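Sedham break room starts saving its coffee grounds

By Pui-shan Chou

The Sedham building has a new rule for the coffee corner. Cups in the trash, grounds in the strainer. It kicked in at the start of February and so far people are mostly going along with it.

Up to now everything went in one bag. Cups, filters, tea leaves, half a muffin. Bags leaked on the way down to the dumpster and the carpet by the elevator had to be cleaned twice over the winter, according to the building office at Kanagaratnam, which runs the place.

So now there's a tub with a strainer in it. Tip your dregs in, let the liquid run through, toss the cup. Grounds go down to the planters on the Stultska side of the lot when the strainer fills up. The tub gets rinsed at 5 every afternoon – whoever is on the kitchen list does it, and yes the list is still taped up inside the cabinet door.

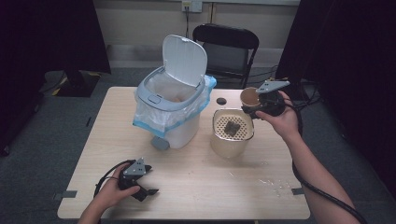
A paper cup tipped toward the strainer tub, with the lined trash can open next to it.

Cost was small. The office put in for $15 for the tub and strainer, and the trash can was allready in the building. Compare that with the $3195 Kanagaratnam was quoted to replace the hallway carpet. That job is on hold for now.

Not everybody is happy. A couple of people at Plurnen, on the second floor, say the tub smells by lunchtime and want it emptied more than once a day. The office says it will look at adding a midday rinse if the complaints keep up. Also asked for: a lid. No word on that yet.

Tea drinkers, same rule for you. Loose leaves are fine in the strainer. Tea bags are not, the staples and strings end up in the planters. Bags go in the trash with the cups. Same for milk pods, stir sticks and sugar packets.

Please don't pour a full cup in, the tub is not that big. Sink first, then the last bit goes through the strainer.

The trial runs untill the end of the month, then the office decides if the other 2 floors get a tub as well. Comments can go in the box by the mailroom or to the front desk before 5.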